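Kirska vanity unit with stone top, twelve months on

We bought the Kirska in June last year to replace a pedestal basin that had nowhere to put anything down. The brief was a stone top, a proper basin and cupboard space underneath. The showroom in Lovton had three units that fitted the bill and this was the middle one on price. With the top, the basin and delivery it came to a little under 2,000 pounds. Fitting was another 445, paid to Ermanno Parisi, who did the plumbing as well.

Delivery was in two parts. The cabinet came on the first van and the top came nine days later from a different depot. If you are booking a plumber, wait until both are in the house. Check the top before you sign for it, and do it in daylight. The first one we were sent had a chip on the underside at the back, which would have been hidden, but they swapped it without an argument.

The top is the reason to buy it. It is a thick piece of grey stone with white and beige veining, and the front edge is bevelled, so you don't catch your hip on a sharp corner. It needs sealing once a year. We did ours in an afternoon with a bottle of the usual stone sealer and a cotton cloth. Soap rings wipe off if you get to them the same day. Hair dye does not, and I would keep vinegar and limescale sprays well away from it. Toothpaste left overnight leaves a dull patch that takes some rubbing.

The basin is large, rectangular and white, and it is set into the stone. You can wash a jumper in it or bath a baby, and we have done both. The sides slope a little and rinse down easily. The bottom is flatter than I would like, and a bit of water sits towards the back after you have let the plug out. The chrome waste is still bright. I take the trap apart every couple of months and it comes undone by hand.

The lower cabinet is the weaker half. It is solid enough, but the pipework takes up a good deal of the space and the one shelf cannot be moved. Tall bottles have to go at the sides. One door dropped slightly in the winter and needed a turn of the screwdriver on the top hinge. Serena Pagano, who looks after spares at the showroom, posted me a pair of replacement hinges free of charge, though I haven't had to use them.

On height, try it before you order. I am tall and find it comfortable. My mother-in-law finds it a touch high and stands a step back from it when she washes her face, so the floor gets splashed. A mat would deal with that.

I also looked at the Hotville, which is 200 pounds cheaper with a resin top. The cupboard is better laid out and it comes with two shelves you can move. If storage is what you need, get that one. We wanted the stone and I would choose it again, but I would ask for the cabinet without the fixed shelf and put in my own.

Four stars out of five. The one lost is for the shelf and the split delivery.
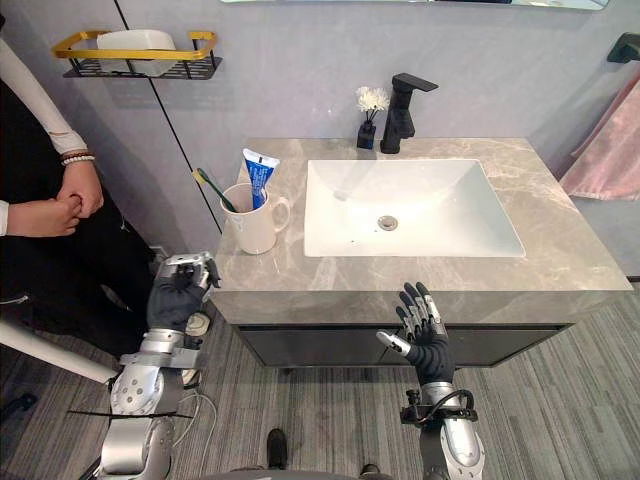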